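Unit 6. Good practice for robotic handling of wires and connectors

Course notes, prepared by Wilmer Grajales. Read before the July lab block. Questions on section 6.3 go to Consuelo Quispe.

6.1 Scope

These notes cover small loose cables handled by a single arm with a two-finger gripper. Harness boards and crimping are covered in Unit 8. The rules below are the ones used in the Ellberg lab and they are marked in your practical. Where a rule says "must", a violation stops the run. Where it says "should", write the deviation in the log and continue.

6.2 Why cables need their own rules

A rigid part has one pose. A cable has a pose at each end and a shape in between, and the shape changes when either end moves. Two consequences follow. First, the position of a connector cannot be worked out from the grip point alone. Second, a force at the fingers may come from the connector, from the cable dragging on the panel, or from tension further back. The controller cannot tell these apart without help from the camera.

6.3 Rules for grasp and approach

a) Grip the wire and keep the fingers off the housing, unless the task sheet names the housing as the grip surface.

b) On a twisted pair, both strands must be between the fingers before the gripper closes. A pair held by one strand will rotate under load.

c) Grip force should be set from the table for the wire gauge. In our lab the default is 27 percent of rated force, never more than 41 percent.

d) Leave free length between fingers and connector. A short length gives better control of direction. A long one bows or opens into a loop, and the tip then lags behind the fingers.

e) Before any mating move, both connectors must be visible to the wrist camera and the fingers must not cover either one.

The view below is from the wrist camera at the approach stage. The blue and white pair is pinched at its lower end and opens into an oval between the fingers and the connectors, so rule d) applies. Check the direction of each housing separately, and use the white background to trace the black cable back from its own connector.
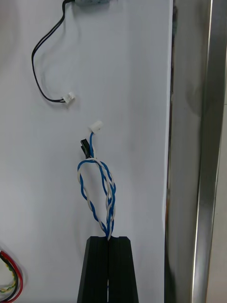

6.4 Rules for mating

a) Align first, then advance. Do not correct angle while pushing.

b) Advance speed should be 60 percent of approach speed or lower.

c) If the force limit trips, back off along the same line. Two retries are allowed – after that the operator re-grasps.

d) Never pull on a wire to test the joint unless the task sheet gives a pull value.

6.5 Logging

Record the grip point, the force setting, the number of retries and the result. Lyle Szabo keeps the log template on the Fillcombe share. Incomplete logs are returned without a mark.

Reading for next time: Gajdoš handout, sections 2 and 3.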